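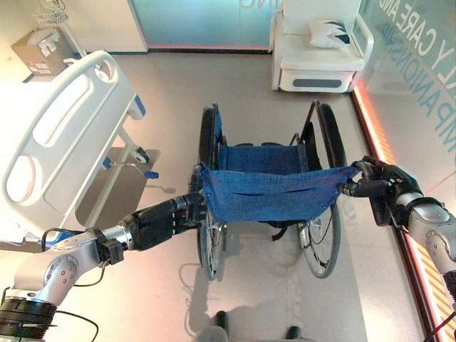

Carol Blackburn wrote to us that the back of a wheelchair is the part she looks at first, and that many people look only at the tyres.

We agree with her. A chair which waits long in a store room should be looked at before it goes back to the ward.

January 6, 2025
By Qusai Karaki

This gallery is from the care room at Parsons, where a blue wheelchair had its turn. I have written a little about the chair and about the room. Our store list has 123 chairs, and the oldest were bought in 2020.

The walls and the floor are pale, so the room is bright also in winter.
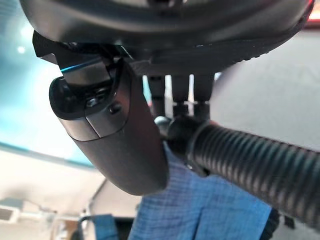
Close view, with pale blue and grey behind.

Blue cloth hides small marks quite well. For this reason I like to look at it from behind, where the rivets are, and to follow them down to the lower edge. Creases are normal in a chair that folds. After this I look at the push handles, 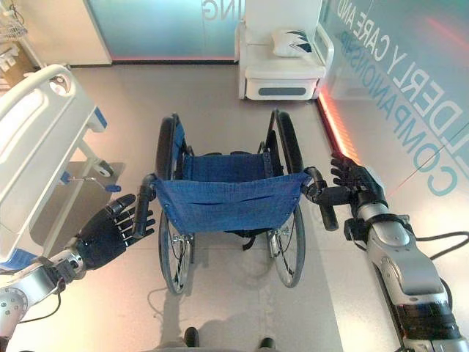 and at the grips on them, which must not turn under the hand. A bed and a white armchair share the room with the chair, so we can also practise how to come near to them without touching the side rail.

Vinh Dương asked about the spokes. A soft brush and lukewarm water are enough, and please dry the hubs afterwards.

The cloth should be held at both sides and kept flat, with the same pull left and right.
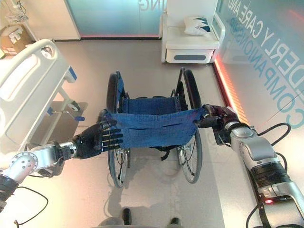
Before the chair goes back

Try both brakes. Put the footrests straight. Write the chair number in the book and sign.

Recent galleries
Walking frames at Wostata
The linen room in March
New bedside tables, by Terence Fairclough

Contact: Efren Pascual, extension 3765 | © Parsons | Back to top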